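Print this page | E-mail this to a friend

Picking a Rug for the Living Room
Sunday, March 2, 2025

I've been putting off writing about rugs because I have bought the wrong one twice, and I wanted to get it right at least once before telling anyone else what to do. Well, the third one is down, it's been there since December, and I still like it. So here we go!

My first mistake was size. I bought a small one from Fidley because it was on sale and the pattern was gorgeous, and it sat in front of the sofa like a bath mat. If your room is anything like mine (long, a bit narrow, door in the wrong place), go bigger than you think. At least the front legs of the sofa and the chairs should be standing on it. I put painter's tape on the floor this time and walked around it for a week before ordering, and I ended up moving one edge 15 inches toward the window. Cheapest tool in the house.

Then there's pile. I love a deep, squashy rug and so does every crumb we've ever dropped. The one I have now is a flatweave wool from Kohlhase, and it takes me 30 seconds to vacuum where the old shaggy thing from Geto took forever and still looked grubby. Flatweaves do slide, though, so get a decent pad and trim it an inch short on every side. Mine was too long at first and made a little ridge all the way along that I kept catching my toe on.

Color is where I change my mind the most. I had my heart set on cream. Then I borrowed a few samples from the Nellus store and left them lying around the house for a while, on the floor by day and under the lamp at night, and the cream one turned a sort of pinkish gray in the evenings that I couldn't stand. The rust one looked good at every hour, so rust it is. Ask for samples! Most stores will lend them if you leave a deposit, and Nellus only wanted $42, which I got back.
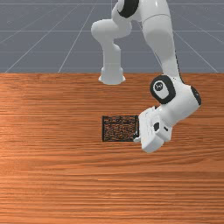

A reader from last month's mailbag, who signs as Still Barefoot, thinks I'm too hard on deep pile and says hers has lasted through two moves and a puppy, provided she takes it outside and beats it every spring. Fair enough. I don't have a railing to hang one over, but if you do, don't let me talk you out of it.

On price, you can spend $3000 without trying, and I did stand in front of one of those for a good long time. For a living room that gets walked through all day I'd stay well under that and put a bit of the difference into the pad. Turn the whole thing around twice a year so the sunny end doesn't fade ahead of the other one.

Next issue I'm doing curtains, so send me your hemming disasters.

You are receiving this newsletter because you signed up on our website. Unsubscribe at any time.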